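# Gripper pad comparison: handheld rig, packaged goods

Notes and one still from the second round of pad trials at Rudelstead. The first round used rigid boxes and tins on a bench and told us little, as every pad held every object. For this round we moved to wrapped snack packets on bedding, where the support gives way under the fingers and the packets have no fixed shape.

The linkage is the same throughout. Only the pads, the closing speed and the camera settings were changed. Pads are listed by their workshop names.

## Pads

**Canar, textured.** Moulded pad with a raised surface pattern. Fitted to both fingers of a pair. Replaced at 500 closures whatever its condition, so that wear doesn't enter into the comparison.

**Canar, plain.** Same compound, no pattern. Same fitting. Picks up lint from cotton sheets and has to be wiped between runs.

**Babaei, ribbed.** Stiffer, with ribs across the finger. Good on cardboard. On foil it tends to ride along the crease instead of settling over it.

**Millbridge, foam-backed.** Thin skin over foam. Closes gently but the tip position is hard to predict, and the foam takes a set after long holds.

## Set-up

Each run is a single sheet of mixed packets. The operator works from the foot of the bed towards the headboard, taking the nearest packet first. A grasp counts if the packet clears the sheet and stays in the pads for the length of the carry. Dragging fabric up with the packet is logged separately and does not count as a failure.

Camera exposure was left on automatic for the first half of the trials and then fixed. Fixed exposure is better for foil. With automatic exposure the picture darkens whenever a shiny packet comes close to the lens, and the pad edges get lost against the black fingers.
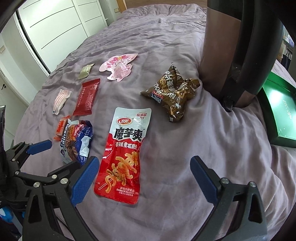

*Blue textured pads, gap open, left tip close to the 魔芋爽 pouch. Strong highlights on the foil packet up and to the right.*

Packets with long flat seals are the easy case. The seal gives the pads a stiff edge, and the approach can be off by a fair margin without losing the grasp. Tall pouches are less forgiving than they look. Gripped across the middle they fold, and the contents move to the lower end and swing during the carry. Gripping a third of the way down from the top seal reduced the swing with every pad we tried.

Crumpled foil is the hard case. The outline changes as soon as a pad touches it, so a finger position chosen from the picture is out of date by the time of closing. A slower final approach helped the textured pad and made no difference to the ribbed one.

Overlapping packets were scored as one attempt per packet, top one first. The usual fault is that the lower packet is pushed into the sheet and has to be approached again from the side.

## Results so far

| Pad | Attempts | Comment |
|---|---|---|
| Canar, textured | 1170 | Best on foil and on small pillow packets |
| Canar, plain | 1000 | Close behind until it needs wiping |
| Babaei, ribbed | 1000 | Slips on creased foil |
| Millbridge, foam-backed | 500 | Stopped early, foam set |

The textured set has a larger total because we repeated the part recorded with automatic exposure. Those repeats are kept in a separate folder and can be left out if equal counts are wanted. A further 61 attempts were discarded for all pads together, mostly for dropped frames. They do not appear in the table.

## Linkage

No changes planned. Pivot screws are checked at each pad change. The cable behind the finger needs a fixed clip, as it can catch on loose fabric when the hand is held low. Routing it along the outer bar was tried and limits the opening, so the clip will go on the rear joint.

## Next

- Textured pad at two hardness grades, fixed exposure only.
- Same packets on a fitted sheet pulled tight, to separate the effect of the wrinkles from that of the mattress.
- Shorter fingertip for packets lying against a headboard.
- Millbridge to send a version with closed-cell foam. Due in February.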